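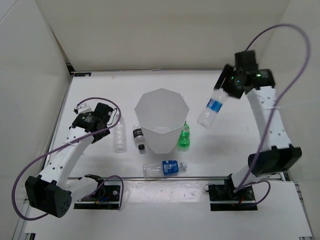
first one, bottles still all over

Home | Forums | Recycling + Sorting | New posts | Log in

fouad_o
Trying the see-thru bin for bottles, labels on, caps whatever. Wide top, tapers down. Question is do I crush first or toss whole? 500 ml size mostly. Tovent says whole is ok, my neighbor says crush everything

nabila.r
Crush. always. Whole ones fill a bin in 2 days at my place

thanakorn_k
Disagree. Our depot (Movow) wants them whole, the machine reads the barcode. Flat ones get spit back out and then you're standing there with a bag of 40 like an idiot

nabila.r
ok but thats deposit bottles. Curbside is different!!

fouad_o
Curbside here. also like being able to see whats in it from the side
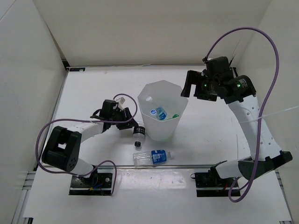
one in, two waiting out front

hicham_t
Nice bin. Narrow bottom tho, mine tips when its loaded on one side. Put a brick in

thanakorn_k
a brick in the recycling, great

ismail_els
What about caps? Our flyer says off, page on the city site says on. Called, got put on hold, gave up

nabila.r
On. loose caps fall thru the sorter

hicham_t
Off if you crush w/ the cap on it pops. ask my ceiling

fouad_o
Labels too? the black ones wont peel for me, glue is nasty 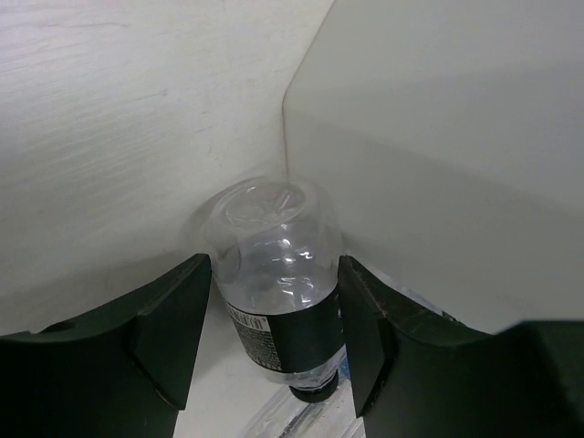

black label, black cap, barcode side

thanakorn_k
Leave it. Barcode has to stay on anyway if you ever do the depot

nabila.r
still say crush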